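Speaker notes: When the gripper says yes and the table says no
Assunta Mazza, Clivonside
Slot is 20 minutes plus questions. Clicker is on the lectern. Skip slide 4 if we start late.

Slide 1. Title
Say name, say team. We run hand-held gripper collection at Clivonside. The talk covers one fault, found in February, and what it cost us. Safety part is at the end, so leave time.

Slide 2. The work
Collectors hold one gripper in each hand and do ordinary pick and place. Pose comes from the cameras and the markers. The width of the jaws comes from an encoder. Give people a moment to look before going on.

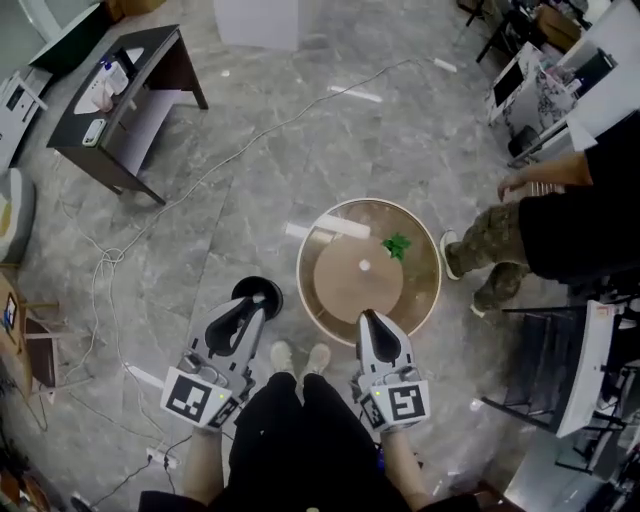 Two-handed work at floor level, green leafy piece on the round tray.

Slide 3. What went wrong
Batch was 439 episodes. In 114 of them the log said the jaws were closed on the object while the video showed an open gap. The Clikard board kept sending its last good width after the encoder cable lost contact. The status light stayed green the whole time. It only reports power and radio link. Pause here, people usually write that down.

Slide 4. How we found it
Zanetti's replay tool flagged a policy that closed on air. We blamed training for 9 days. Then one of us played the video next to the width plot and saw a flat line with the pads moving.
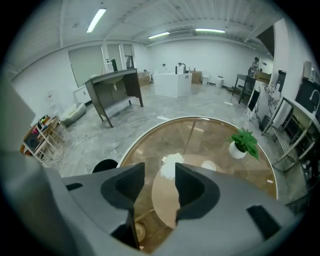 Cable strain was the root cause. The encoder lead on the Tresen units runs through a tight bend inside the housing, and reaching down low bends it further. The log alone will never show you this. A view like the one on the slide will: the two black pads stand apart in a V with the tabletop showing between them, and any width reading near zero for that moment is wrong. We now check a handful of moments like that from every session against the log.

Slide 5. Fix
Board now sends a time stamp with each width value. A value that repeats with an old stamp stops the recording. New lead is longer and clamped at both ends. We dropped the 114 bad episodes and kept the rest after review. Of the first 327 episodes on the new firmware, none had the fault.

Slide 6. Safety
Bad width data is a nuisance on a hand-held unit. On a powered arm it means squeezing something the controller thinks it is already holding, or letting go of it early. Our bench arm did the second one and dropped a glass jar. No injuries. Stop button was in reach and was used.
While we were reviewing video for the fault we also looked at floors. Go back to slide 2 and point to the long white cable across the tiles. Collectors look at their hands and step backward. Rule now is that cables go along the wall or get taped down before the first episode.

Slide 7. Still open
Intermittent contact shorter than the stamp check can see. Want to hear from anyone who has tried a second sensor on the jaw.
Contact details on the last slide. Take questions.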